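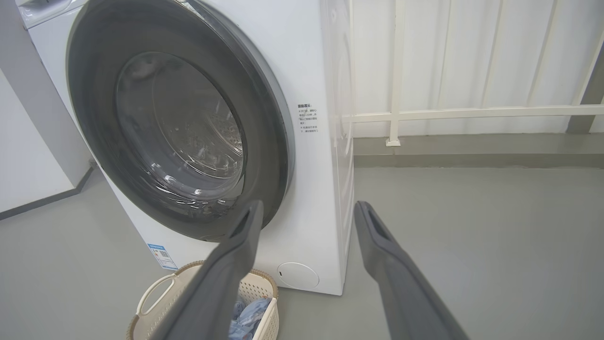

Cinquenta minutos a 30 graus chegam e sobram para roupa de criança, e quem põe mais do que uma tampa de detergente está a lavar a espuma e não a roupa. Passo os bodies, os pijamas e as fraldas de pano todos juntos, tambor cheio até acima, e nunca tive uma queixa. O cheiro de que tanta gente fala aqui vem da água da zona, não vem da máquina. Deixem de limpar filtros e borrachas todas as semanas que só estragam aquilo.

(Era esta a mensagem na lista, para quem a apagou sem ler. O resto dela vai no fim, citado como deve ser.)

Olá a todas e a todos,

Desculpem o atraso, tinha 63 mensagens por ler e só ontem à noite é que cheguei a esta conversa! Concordo com metade. A parte do detergente, inteiramente: durante anos fui daquelas pessoas que deitavam a olho, mais um bocadinho para dar sorte, e a roupa saía com aquele toque meio encerado que eu julgava ser do amaciador. Agora uso a tampa do Dredach só até à primeira risca e chega muito bem (a embalagem grande, a de 175 lavagens, ainda cá anda desde janeiro, e olhem que aqui se lava muito).

Mas o tambor cheio até acima, não, por amor de Deus. E a borracha também não!

A minha história com a borracha é curta e vergonhosa. Quando nos mudámos para o Vavcombe, a máquina era de abertura frontal e eu vinha de uma de carregar por cima, daquelas onde se atira tudo e se fecha a tampa. Fechava a porta mal a roupa saía, toda contente com a cozinha arrumada. Ao fim de umas semanas havia um cheiro a pano de chão nas toalhas e eu a culpar a água, tal como na mensagem. Lavei as toalhas outra vez, com mais detergente, claro, e ficou pior. Foi só quando enfiei o dedo na dobra de baixo do anel que percebi de onde vinha aquilo. Saiu de lá uma meia minúscula, um gancho do cabelo e uma coisa cinzenta sobre a qual prefiro não me alongar.

Desde aí faço sempre o mesmo, e escrevo por passos porque duas pessoas pediram na lista:

1. Juntar a roupa num cesto ao pé da máquina antes de abrir seja o que for. O meu é de plástico creme, todo furadinho, com pegas recortadas nas pontas, e é a melhor compra que fiz na Ortuño. Já tive um de tecido, muito bonito, que ganhou bolor no fundo. Com este pego pela pega com uma mão e arrasto com a outra, e quando está sujo vai para a banheira e leva com o chuveiro.

2. Virar do avesso o que tem desenhos. As estampas de bonecos agradecem muito, sobretudo nas peças claras. Cá em casa aprendi isto tarde, depois de um urso perder os olhos, e houve lágrimas.

3. Ver os bolsos e fechar molas e fechos. Eu sei, eu sei, toda a gente diz isto. Mas um lenço de papel num bolso de criança dá para a tarde inteira a sacudir pelinhos na varanda.

4. Espreitar para dentro do tambor antes de carregar. Fica sempre uma meia colada à parede, lá em cima, onde não se vê de pé. Eu agacho-me e ponho a mão, e ando a mão à volta toda.

5. Meter a roupa aos poucos, sem a calcar, e deixar espaço para caber uma mão aberta por cima. Para a roupa leve dos miúdos, um cesto destes mal atestado é uma carga boa. Se não couber, faz-se outra, paciência. 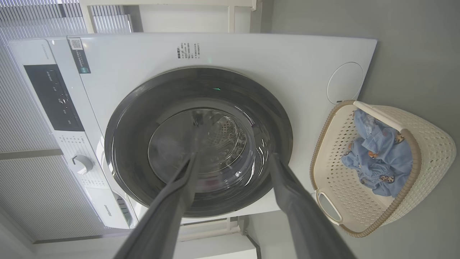
6. Escolher o programa e só depois mexer na temperatura. Na nossa, se rodo o botão depois, perco tudo o que marquei e tenho de começar do princípio. Para o dia a dia uso um de 30 graus com enxaguamento extra. Os 40 ficam para lençóis e toalhas, e ponho 60 quando há doença em casa, se a etiqueta da roupa deixar.

7. Tirar a roupa assim que acaba. Tenho um alarme no telemóvel, porque o apito da máquina eu já nem ouço! Quinze minutos esquecida, tudo bem, uma noite inteira já é lavar de novo.

8. Passar um pano seco pela borracha, por dentro da dobra e com mais cuidado em baixo, e deixar a porta entreaberta até à lavagem seguinte. Quem tem gatos ou crianças pequenas que veja lá como faz, que aquilo é um esconderijo tentador. Nós fechamos a porta da divisão.

Quanto ao filtro, dou razão a quem escreveu: todas as semanas é um exagero. Faço uma vez por mês. Na nossa fica atrás da tampinha redonda em baixo, do lado direito, e o que convém é ter um tabuleiro raso e uma toalha velha à mão antes de a desapertar, com a máquina desligada da tomada e a água já fria. Da primeira vez não pus nada e lavei o chão sem querer. Encontrei duas moedas, um botão e uma peça de puzzle que procurávamos desde o verão.

Para quem perguntou pelas etiquetas coladas na frente: as nossas estão quase todas em chinês, com letra de formiga, e foi a app de tradução do telemóvel que me valeu, e mesmo assim aos soluços. Se alguém souber ler e tiver paciência, mando-lhe as dúvidas em privado e pago em bolo de laranja.

Só mais uma coisa, o estendal. Alguém falou do Irkstead de parede, o que abre em harmónio. Tenho um, aguenta bem a roupa miúda, mas com um lençol de casal molhado já se queixa. Paguei 21 euros por ele na Ortuño e por esse preço não reclamo. Alguém experimentou o modelo de teto? O nosso teto é alto e eu sou baixa, de modo que estou indecisa.

Beijinhos e boas lavagens,
a do terceiro esquerdo, Vavcombe

Na mensagem anterior da lista, escreveu-se:

> E já agora, acabem com a mania de separar tudo por cores.
> Tenho roupa de bebé lavada com calças de ganga há dois anos
> e está tudo da mesma cor, ou quase.
>
> O vinagre no lugar do amaciador também é moda. Pus uma vez
> e a casa ficou a cheirar a salada.
>
> Se alguém quiser um cesto de roupa em bom estado, tenho um
> a mais, é só tocar à campainha depois das 15.

Fico com o cesto, se ainda houver! Passo aí amanhã depois do trabalho.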